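Grirham Allotment Society
Minutes of the spring meeting, March 5, 2021

Gergely Gulyás took the chair and opened by thanking everyone for coming out on such a raw evening, and for the seed cake, which went round twice before we had properly begun. The minutes of the last meeting were agreed with one correction (it was the Balogh plot that flooded, not the one beside it).

Water. The new tap on the Janalgate side is in and we are all very glad of it. Members are kindly asked to keep hoses off the main path, particularly on Saturday mornings when the barrows are going up and down.

Rents. After a good long talk, in which nearly everybody had something to say, it was agreed to leave the full plot at £42 and the half plot at £31 for another year. Carried, with 5 against.

Potatoes. The Griken seed order has come and is in the storeroom. Please wait to be given your bags and do sign for them, as last year's muddle over the earlies took until May to put right.

Waiting list. There are 9 names on it. Splitting plot 5 was put forward and warmly discussed.

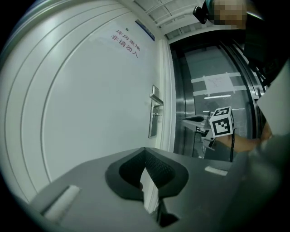 Marika replied that she was all for splitting it, so long as the old plum tree stayed with whichever half wanted it, and could the new people please be told about the bindweed first.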